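3.2 Sampling and storage of the seed lots

Seed was collected from six hay meadows in the Wetmont district between late July and the first week of November. Within each meadow, two transects were walked, and ripe heads of yellow rattle were cut by hand into paper bags. The bags were left open in an unheated store at Zimham until the chaff could be rubbed off. In total, 2098 seeds were judged sound by the press test of Craddock and Jarman and passed on to the chilling trial. Shrivelled seed was discarded and does not enter any of the tables.

Lots of 100 seeds were laid on damp filter paper in lidded dishes and kept in the dark. Dishes were checked each morning, and a seed was scored as germinated once the root had broken the coat. Mouldy seed was removed and counted as dead. Late-cut meadows gave heavier seed than early-cut ones, but seed weight was a poor guide to germination within a single meadow. The two lots from the wettest meadow were stored apart, as their seed coats were softer at the time of cutting.

Figure 2
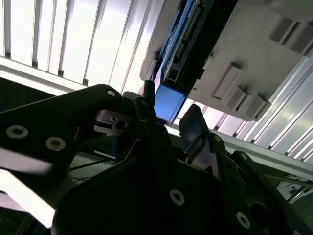
Why was the seed chilled before it was scored?
Yellow rattle seed is dormant when shed and needs a long cold spell before it will germinate.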